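The Rice Cooker That Knows Better Than You 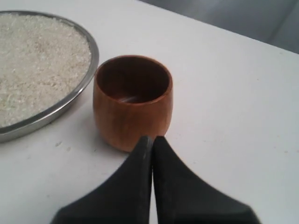 By Emiko Furukawa

The Grilline box promised me restaurant rice at home, and it used the word "restaurant" five times. I have eaten a lot of bad rice in restaurants, so I went in with my guard up.

My mother cooked rice in a dented pot with a lid from a different pot. She measured the water with her knuckle and turned down the heat when she heard the lid start to rattle. It came out fine almost every night. When it didn't, we had fried rice, and my brother and I liked that better anyway.

The Grilline sells for a bit more than I used to pay for a month of car insurance. It has nine settings for white rice alone. There is one for "soft," one for "soft plus," and one called "heritage," which the manual describes as a return to the flavor of the old hearth. I asked the company's support line what heritage did. A pleasant man told me it soaked the grains longer. I asked how much longer. He said that was part of the program.

I understand why people buy these things. Rice is simple enough that you feel dumb when you mess it up. A machine with a screen takes that feeling away, or at least gives you something else to blame. But the people selling the machines have started to talk as though cooking rice was a serious problem waiting for somebody to fix it, and I don't remember it that way.

Tallen, a newer brand, wants you to download an app. The app asks for the name of your rice, your altitude, and your email address. It then sends you recipes for things that contain no rice. I got one for lemon bars.

So in September I ran a test in my kitchen, with six friends at the table and no labels on the bowls. I made the same bag of medium grain three ways: in the Grilline on heritage, in a plain Ikeda cooker with one switch, and in a pot on the stove. Everybody wrote down a favorite. Two picked the Grilline, two picked the Ikeda, and two picked the pot. One of the Grilline voters changed her mind when she went back for more, and then changed it again.

I'm aware this isn't science. The makers' own tests aren't much better, as far as I can tell. Trurnus prints a chart in its brochure with a tall bar for its cooker and a short bar for "ordinary methods," and the side of the chart has no numbers on it. The bars measure "satisfaction." I wrote to ask whose, and got back a coupon.

What did make a difference at my house was the rice. An older bag from the back of the cupboard came out dull in all three, and a fresh bag came out sweet in all three. Rinsing helped some. Leaving the lid on for a while after the heat was off helped more - my mother did that too, mostly because she was busy with the fish.

The one-switch cooker is still on my counter. I like that I can walk away from it. The Grilline went back in its box along with the manual, which runs to 104 pages, and my sister-in-law has asked if she can have it. She wants it for oatmeal.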